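Washing-up: lids, racks and rails
Gallery 2, kitchen series, Tondcombe

Introduction

The notes on this page cover the washing-up side of a domestic kitchen: the sink, the rack, the rail over the counter and the small plastic goods that pass between them. They belong with the Ornon pages on food storage and were put together in February by Kaisu Nieminen, with corrections from Shuk-fan Lui, who keeps the container inventory. The order follows the work from the stacked dishes to the closed cupboard, with the gallery entry at the point where the lids are scrubbed. Headings are short and the entries can be read separately.

Sizes are left out except where a size decides how a thing is washed. The Tondcombe kitchen has a single sink, no dishwasher and a counter on either side of the tap. Readers with a double sink should treat the second bowl as the rinsing position throughout.

Stock

The inventory lists 16 plastic food containers with lids in regular use. Ten are rectangular, the rest round or square. There are 19 lids, the surplus being kept as replacements for a size that tends to split at the corners. Bases and lids are stored apart, bases nested by size, lids upright in a file divider at the left of the cupboard.

Lids take longer to wash than bases. A base has flat walls and rounded corners, and a sponge reaches all of it in one turn. A lid has a rim, a channel inside the rim and, on clip-lock types, a hinge at each side. Grease settles in the channel. So does starch, which dries hard and clear and is easily missed on a translucent lid until it is held up to the window.

Order of work

Glasses go first, then cutlery, then porcelain, then plastic, then pans. Plastic comes late because it picks up a film from greasy water and should be done in a fresh fill or under a thin running stream. Pans come last in any case.

Scrape first. Food solids go into the caddy and not down the plughole. Containers that held curry or tomato are wiped with kitchen paper before they touch the water, otherwise the sponge takes up the colour and passes it on to everything after it.

Water for plastic should be as warm as the hand can stand. Boiling water from the kettle warps thin lids, and a warped lid will not seat again. Two lids of the round pattern were lost in this way and have been struck off the inventory.

Sponges

Three kinds have been used at Tondcombe. Plain cellulose holds a good deal of water and is gentle, but it will not lift dried starch. The common two-sided sponge with a rough green face lifts anything and leaves fine scratches on clear plastic, after which the surface clouds and holds stains. The mesh-covered type sits between the two. The net gives enough bite for starch and leaves no marks that we could find on the rectangular lids.

A mesh sponge is finished when the net comes away at a seam. It should be rinsed, squeezed and stood on edge between uses.

Scrubbing a lid

A lid is awkward to hold. Flat on the bottom of the sink it slides, and pressed against the side it flexes. The method used here is to hold it up and tilted over the bowl, one hand underneath at the lower edge, the other working the sponge with the fingers spread so that the pressure is shared across the panel. The tilt lets the suds run off into the sink. The flat face is done first in straight strokes, then the lid is turned and the channel followed round with a folded corner of the sponge.
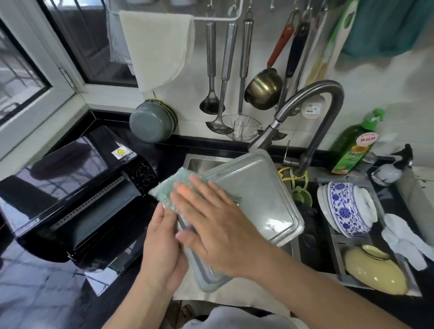
Rectangular container lid and pale green mesh sponge, held over the stainless steel sink. Drying rack and utensil rail behind.

Both faces need doing. The upper face looks clean more often than it is, particularly on lids that have been stacked under something in the fridge. Where there is a removable seal, it is lifted out with the handle of a teaspoon once a week and washed separately. A seal put back wet will smell within a day or so, and the smell is hard to get rid of.

Rinsing is by running water, top face then underside, with a final pass along the channel. The lid is then shaken once over the sink. A pull-down spray head is a help with channels, but the coarse setting throws water forward over the counter edge. The fine setting is enough.

Towel at the counter edge

A folded towel along the front of the counter takes the drips that run back from the wrists and off the lower edge of whatever is being held. It also keeps the front of the shirt dry. A thick bath-type towel is too heavy and slides off as it gets wet. A plain kitchen towel, folded once lengthways, stays where it is put. It is changed at the end of each session and not used for drying dishes.

The rack

A wire rack set at the sink drains straight into the bowl and needs no tray. The drawback is that it takes up some of the working space, and for large pans it has to be lifted out.

Loading is simple. Plates stand upright at the back. Bowls go in front of them on their sides, tilted enough for the foot ring to empty. A bowl placed fully upside down on a flat surface traps steam and dries slowly. Lids go low down where the wire will hold them, knob up if there is a knob. Flat container lids stand on their long edge with a gap between each, and should never be laid in a pile, as the water held between two flat faces may still be there the next morning.

Decorated porcelain should not lean directly on bare wire at the rim. The older bowls at Tondcombe have grey marks where metal has rubbed the glaze. These come off with a paste of bicarbonate of soda. A strip of cloth over the wire prevents them.

Cloths

Cloths are kept apart by use: one for hands, one for drying, one for wiping down. The wiping cloth may hang on the rack while work is going on but should be wrung out and opened flat afterwards. A crumpled cloth dries from the outside and stays damp in the folds. Shuk-fan Lui changes all of them daily. Kaisu Nieminen changes the drying cloth daily and the others every second day. No difference has been recorded.

Soap

A pump bottle is placed on the right of the sink for a right-handed washer. One press on a wet sponge does for ten lids. More than that lengthens the rinse and leaves a taste in plastic, noticeable first in containers used for cut fruit. Soap is never pumped straight on to a lid.

Spray bottles standing near the sink should be labelled with their contents on tape, including those which hold only water. The label goes on the side facing the user.

The rail

A rail on the wall above the counter keeps ladles, skimmers and small pans within reach and clear of the drawers. Tools are hung only when dry. A ladle hung wet drips on the counter or on whatever stands below, and over time leaves a chalky line down the tiles. This is removed with diluted vinegar, left for 10 minutes and wiped.

Mesh skimmers need a soft brush from behind, worked against the direction the food came in. A skimmer which looks clean from the front can still be holding batter at the point where the mesh meets the ring.

Long-handled pans on a rail should have their handles pointing away from the hob. Weight is a consideration. The Tangen kitchen had its rail fixed with short screws into plaster and it came down in one piece. The replacement is screwed into the wall behind the tiles, with a fixing at each end and one in the middle.

Putting away

Lids are left in the rack until the channel is dry to a fingertip. In winter this takes most of an afternoon. If the rack is needed sooner, the channel can be wiped with the corner of a thin cloth wrapped round a fingertip. Containers are not closed for storage. Bases and lids are matched once a month against the inventory, and anything without a partner is set aside on the top shelf until the next check.

Related pages

Gallery 1: Dry goods, jars and scoops
Gallery 3: Drawer dividers at Indarari
Container inventory, Ornon
Rail fixings, Tangen

Corrections to Kaisu Nieminen at the Tondcombe address.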